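Crackle finish (craft)

A crackle finish is a decorative paint effect in which a top coat splits into a network of fine or wide cracks, letting a second color show through from underneath. It is used on picture frames, small furniture, boxes, plant pots and letters for wall display. The effect imitates the look of old paint that has dried out and shrunk over many years. Hobby painters also call it crackling or, less precisely, antiquing, although antiquing covers several other methods such as waxing and dry brushing.

How it works

Every crackle finish depends on two layers that dry at different speeds. The base coat is allowed to dry fully. A slow-drying or stretchy middle layer, called the medium, goes over it. When a fast-drying top coat is brushed onto the medium, the top coat shrinks and pulls apart while the layer below is still moving. The cracks form within a few minutes and stop once the medium sets.

The size of the cracks depends mostly on thickness. A thick top coat gives wide, open cracks, and a thin one gives a fine web. Brush direction matters too. Long strokes in one direction leave cracks that run the same way, while dabbing with a sponge leaves cracks with no clear direction. Going back over an area that has begun to split usually smears it.

Materials

White school glue is the most common household medium. It is brushed on in an even coat and painted over while still tacky. Flat acrylic craft paint works best for the top coat. Glossy paints hold more binder and tend to stretch instead of splitting.

Ready-made mediums are sold in one-step and two-step forms. One-step mediums go between two coats of paint. Two-step kits use a pair of clear varnishes applied over finished work, and the cracks stay nearly invisible until a dark paste or thinned oil paint is rubbed into them. Kiminus, a two-step kit sold in small bottles, is often used over paper cutouts. Zomlow is a one-step medium with a heavier body, intended for wide cracks on wood and plaster.

Surfaces

Wood, cardboard, plaster, unglazed clay and rigid foam all take the finish. Foam needs a sealing coat first if a solvent-based product will be used, as many solvents dissolve it. Smooth plastic and glass should be lightly sanded and primed. Flexible surfaces are a poor choice, and the top coat is likely to flake off when they bend.

Sealing and aging

A crackled surface is fragile until it is sealed. Water-based sealers can soften a glue medium and close the cracks, so a light spray coat is generally put on before any brushed varnish. Brown wax or thinned umber paint may be wiped over the sealed piece and rubbed back with a cloth, leaving color in the cracks.

Use in teaching

The craft teacher Theano Raptis popularized a sample-board method in her booklet Clorkometti, which had a first printing of 769 copies. Students divide a board into 61 squares and change one thing in each, such as the thickness of the glue or the wait before the top coat. A later printing ran to 3000 copies and added a chapter on frames.

Common problems

If no cracks appear, the medium was probably too dry or the top coat too thin. Peeling usually points to a dusty or greasy surface. Sticky patches after a full day mean the medium was laid on too heavily.

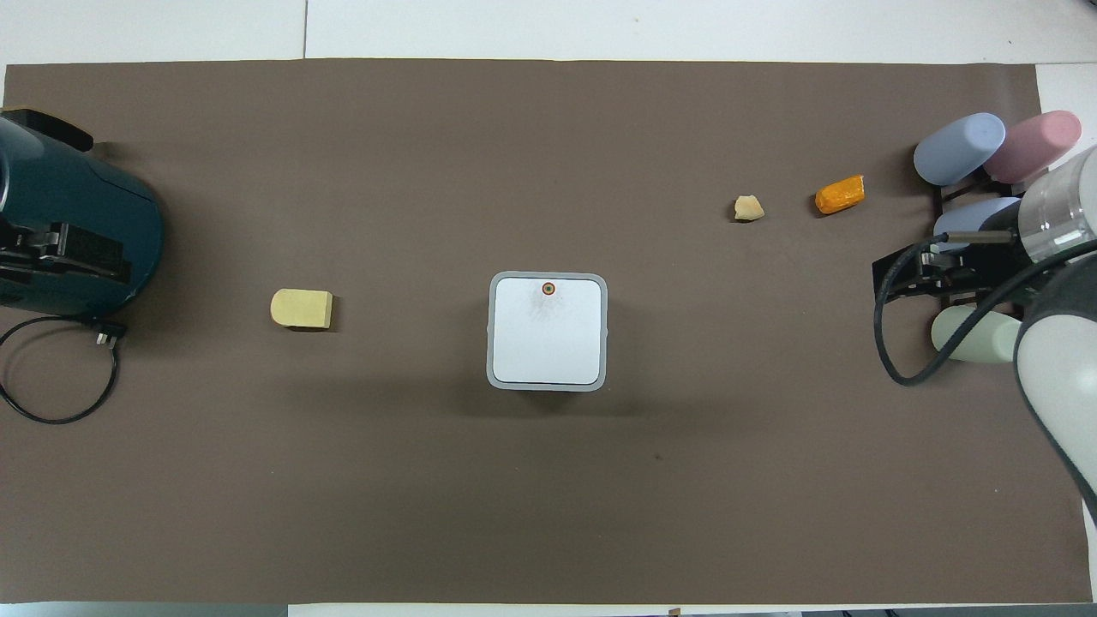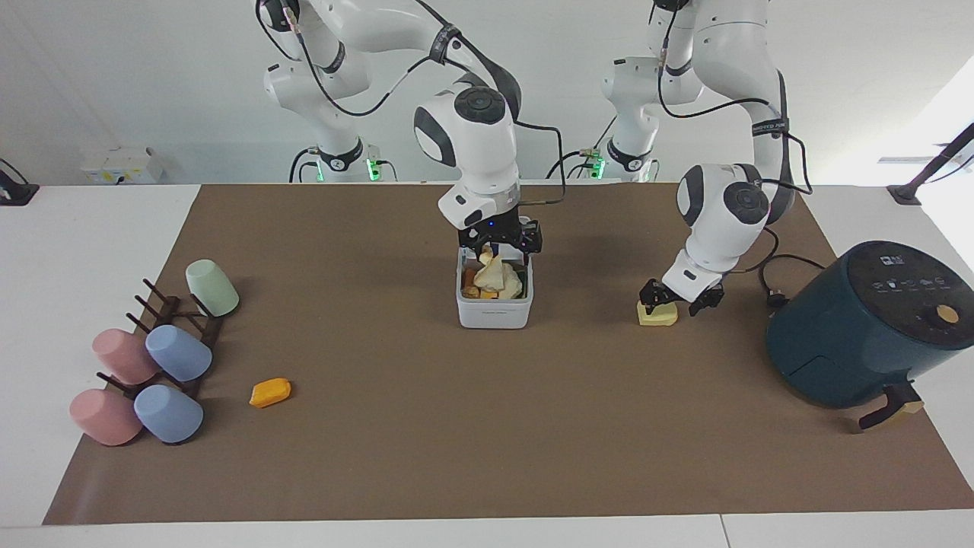

Brown mat on a white tabletop, both pictures. The pale yellow sponge is in the first; the white container with food items is in the second.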